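Lano hand-held gripper kit: progress report to the Graranham fund
Period ending December
Prepared by Solveig Sjögren

Where we are

The trial of the Lano kit is past its halfway point. The grant pays for one kit, one bench at Folska and the staff time to decide whether we should recommend it to the other workshops in the group. A kit is two hand-held grippers with their cables, the top plates, a charger for the control box and the Fjeld recording software on a one-year licence.

The target for the whole trial is 1057 usable recordings. We have 600. The pace was slow in the first weeks while we learned the calibration routine, and it picked up once Fjeld sent the second software update.

What has been tested

Kitchen tasks came first, as agreed in the plan. Stacking bowls and sorting cutlery are finished. Hanging utensils on a stand is under way, with 70 of 100 recordings done. It is the hardest of the three for the operator, who has to bring a small opening over a hook with the wrist at an awkward angle. We have asked for it to stay in the plan – it tells us more about the grip than the other two put together.

Findings so far

The trigger is light and gives good control over how far the jaws close. New operators were working on their own after one morning. The software is plain and has not lost a file since the update.

The cables are the weak point. They are stiff near the handle and pull at the wrist during long sessions, so we now stop for a break every half hour. Lano offers a softer cable as a paid extra, and we have asked for a price. The printed manual still covers the previous version of the grips and needs replacing before we could recommend the kit to anyone else.

Hanging task, whisk in the left gripper:

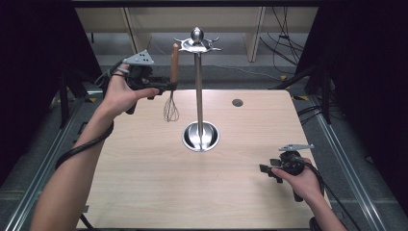
Alvar Hellström replied to the draft of this report that he would not wait for the price. In his view the softer cable should have been in the box from the start, and he would make it a condition of any further order. He also asked for the breaks to be written into the operator notes, which we have now done.

Spending and next steps

Spending is within budget. The cable, if we buy it, can come out of the sum set aside for spare parts. The remaining hanging recordings come next, followed by the folding tasks. Lano has a call booked with us on Wednesday to go through the manual.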